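Filed under: Shopping, Small stuff

I went to the Plalier store for water and came home thinking about shelves, so this post is about shelves.

They redid the drinks section in August. It used to be one long run with the sodas at one end and the water at the other. Now things are mixed, and the cans share a shelf with the bottles. Lwazi Du Plessis, who lives upstairs from me and shops there more than I do, says she likes it because she can get everything in one stop. I'm less sure. I walked past the water twice.

My list was short: two waters, one green soda, crackers. I took a basket instead of a cart. For anything under 12 items a basket is fine, and bottles ride better lying down than standing up, especially on the walk home, which is roughly 400 yards and mostly uphill.

What I do like is the space at the front. With a gap between bottles you can take one without knocking the next. At the Hinenberg market they pack them so tight that I have had a bottle come down on my foot.

Drinks shelf and basket, same visit: 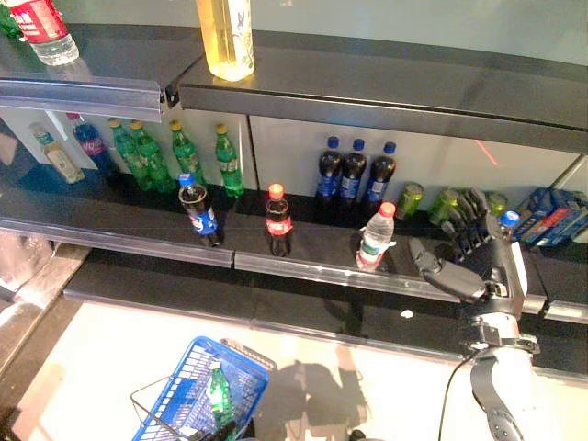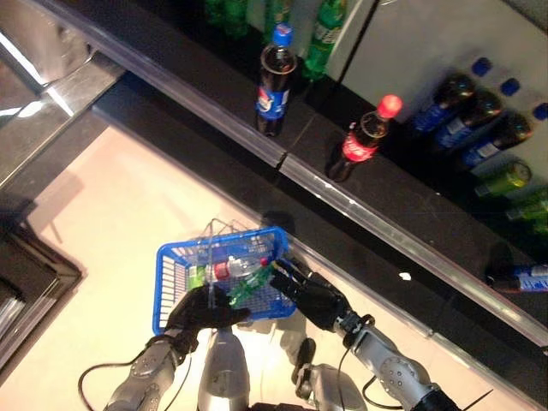
I still put heavy things in first and anything that can be crushed on top. The crackers went in last and got home whole. I forgot dish soap, so I'll be back there soon, and I want to see if they have moved the juice as well. If they have, I may go back to Hinenberg for that part of the list and watch my feet.

2 comments | 12 shares

Get new posts by email. You can unsubscribe at any time.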